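Loureiro kommt nicht nach Nasodville

Am Nachmittag las Mahsa Parsa in der Zeitung, dass sie heiraten werde. Der Bräutigam hieß Loureiro, war Torwart bei Ketora und hatte einmal neben ihr im Aufzug gestanden.

Sie war Turmspringerin und im September Zweite geworden. Darüber hatte dieselbe Zeitung zwei Zeilen gebracht.

»Steht da wenigstens, wo?«, fragte ihre Mutter am Telefon.

»In Nasodville. 300 Gäste.«

»So viele kennen wir gar nicht.«

Mahsa legte auf und ging zum Training. Sie sprang 30 Mal, die letzten Sprünge waren schlecht.

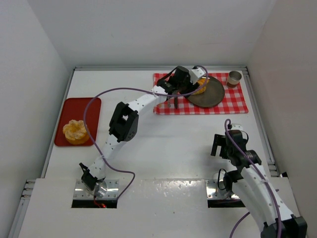
Der Anruf

Um neun Uhr abends rief Loureiro an. Die Nummer hatte er von seinem Verein.

»Ich wollte mich entschuldigen«, sagte er. »Ich habe nur gesagt, dass ich Sie springen gesehen habe.«

»Und, wie war es?«

»Hoch.«

Sie fragte, ob er nach Nasodville komme. Er sagte, er habe am selben Tag ein Spiel.

»Dann sage ich den Gästen ab«, sagte Mahsa. Er lachte und wusste nicht, wie man so ein Gespräch beendet. Sie wusste es auch nicht, und so redeten sie bis kurz vor elf über Knie.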